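Tutport Forums > Houseplants > Moving big plants without wrecking your back (or floor)

leafhopper90
Okay, I finally put my biggest pot on wheels and I'm so happy!! I can turn it every Thursday and sweep behind it. Who else does this?

Keogh_Greens
Yes! Mine's a Bevix caddy, rated up to 90 pounds. Total game changer for watering day.

mossyporch
I'm going to disagree. Casters dent soft floors, and my last caddy locked up in 2 months. Felt pads and a slow push work fine for me.

leafhopper90
Fair, but did you ever wipe the wheels? Hair gets in there like crazy.

mossyporch
...no. Still team felt, though!

lisside_fern
Wheels for the heavy stuff, floor for the rest, that's my vote. The tall skinny stalks are on a caddy and the big leafy one by the curtain just sits in its white pot. Love them both so much!

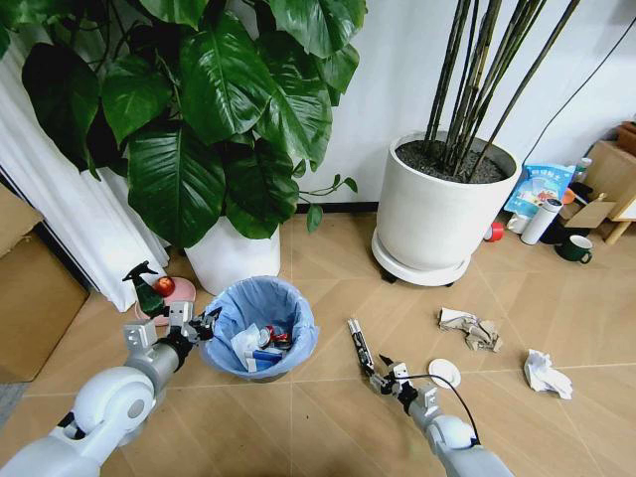
Replies, page 2

Keogh_Greens
Ooh, those leaves! Do you dust them?

lisside_fern
Damp cloth, every couple of weeks (I put music on and make an evening of it).

mossyporch
Okay, that big one is gorgeous. I'd still put felt under it.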